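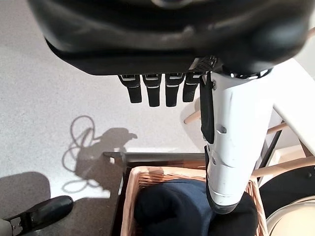

Pre-run inspection, wrist camera and hand control stack
Checklist rev 20, completed 01/12/2020

Mark each item OK, HOLD or N/A. Comments go under the item they belong to. Anything on HOLD blocks autonomous mode but not teleop.

## A. Controller and startup

- [x] **A1. Controller build matches the release tag.** OK
- [x] **A2. Joint limits loaded from file, not defaults.** OK
 Comment: the Mitomico config tool still shows the old thumb limit until the page is reloaded. The value on the controller was correct.
- [x] **A3. Emergency stop drops the arm to hold.** OK, tested from both stations.
- [ ] **A4. Watchdog timeout.** HOLD
 Comment: set to 246 ms on this machine. Losbridge runs the same build with a shorter timeout. Need one value for both sites before the next release.

## B. Perception

- [x] **B1. Wrist camera stream is up and timestamps increase.** OK
- [x] **B2. Self-mask covers the housing, the four fingers and the thumb.** OK
 Comment: mask was redrawn in August after the camera bracket changed. Check it with the thumb open and closed. The white thumb casing is close in brightness to a pale wall,
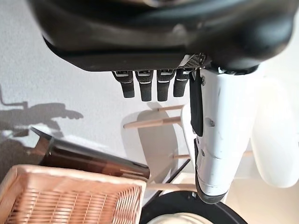 so the edge of the mask has to come from the joint angles and the hand model. Do not go back to the color threshold, even for a quick test.

- [ ] **B3. Shadows are not reported as obstacles.** HOLD
 Comment: with strong light, the arm's own shadow on the wall comes through as a low-confidence blob. Arango (the planner) ignores it at the normal setting. At the sensitive setting it replanned 56 times in one session. Keep the normal setting until the filter is merged.
- [x] **B4. Thin objects.** OK with comment
 Comment: wooden chair legs are segmented, but short pieces drop out when the thumb covers part of them. Padding on furniture stays at the wide value.

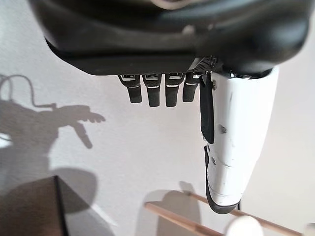
**Carkberg Site - Manipulation Software Team**

## C. Planning

- [x] **C1. Table and chair models match the room.** OK
 Comment: reload the room file if any furniture was moved. The planner does not warn about a stale file.
- [x] **C2. Wrist orientation passed to the image viewer.** OK
 Comment: the viewer does not rotate the picture, so furniture can look tipped over. Read the horizon line in the overlay before calling a pose wrong.
- [x] **C3. Approach speed near baskets and dishes is capped.** OK

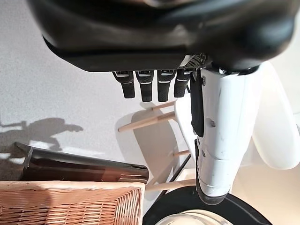

- [x] **C4. Thumb contact check is on before any grasp command.** OK
 Comment: raised the filter window to 2 samples. One sample gave false contacts on soft fabric.
- [ ] **C5. Retreat path exists from every grasp pose.** HOLD
 Comment: fails for poses close to the wall. The planner returns an empty path and the log calls it a success. Ticket is open, fix goes in the planner and not in the launch script.

## D. Logging

- [x] **D1. Free disk space above the minimum.** OK
- [x] **D2. Joint log and camera log share one clock.** OK
- [x] **D3. Checklist saved with the run folder.** OK

Result: teleop allowed, autonomous mode blocked by A4, B3 and C5. Recheck those three after the next build.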